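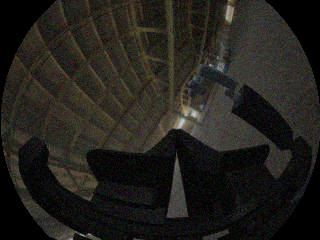 Equipment Bulletin, Issue 3

Humetow Bench Cell: Arm-Assisted Workstation for Light Assembly and Button Testing

The Humetow Bench Cell is supplied by Trodby to manufacturers and repair centres whose staff carry out repetitive pressing, placing and checking tasks by hand. It is offered as a planned replacement for the manual test bench and is configured in simulation before any hardware is delivered to the customer's floor.

At the Bundura service centre, the manual bench required each operator to press and release control buttons throughout a shift. Under the revised arrangement, the repeated presses are assigned to the arm. Operators load the fixtures, review the results and decide which units are returned for repair. Position descriptions were amended accordingly, and the two affected classifications were retained at their existing rates of pay.

Simulation and layout

Every order includes a simulated layout of the work area. Staff who will use the cell are invited to review the layout and may request changes to reach, table position and fixture placement. In the layout reproduced in this bulletin, a black jointed arm rises from a small block on a dark grey table, with an orange-ringed target plate set beside it. A second arm, in white and light grey, is mounted on a black pillar beyond the table's right edge. The gripper view is rendered separately, so that supervisors can assess how much of the work area remains visible past the fingers.

Lighting in the simulation may be lowered to represent evening operation. Customers are advised to complete at least one review under reduced light, as glare and shadow affect the placement of targets.
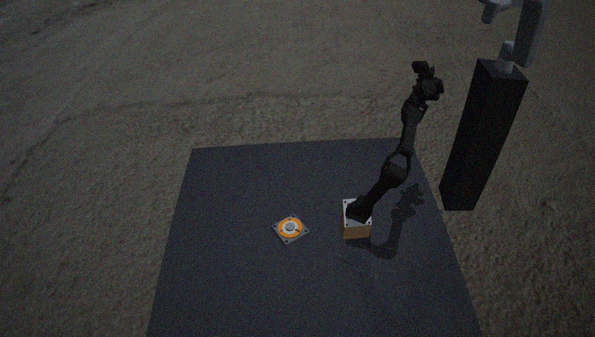
Changes to Daily Work

Introduction of the cell alters the sequence of a shift. Start-up checks are completed by the incoming operator and recorded in the cell log. An operator may stop the cell at any time without prior approval from a supervisor. Maintenance staff receive separate instruction in isolation and restart procedures.

Trodby recommends that employers consult their workforce before an order is confirmed. The Maldonado training package comprises 2 classroom sessions and supervised practice at the bench, all of which should be scheduled within paid hours.

Ordering Information

Standard supply: bench cell, simulated layout, operator handbook
Rated programme storage: 200 sequences
Training: Maldonado package, included with first order
Next delivery period: November

Enquiries regarding site assessment, leasing and spare parts should be directed to the Trodby equipment office at Bundura.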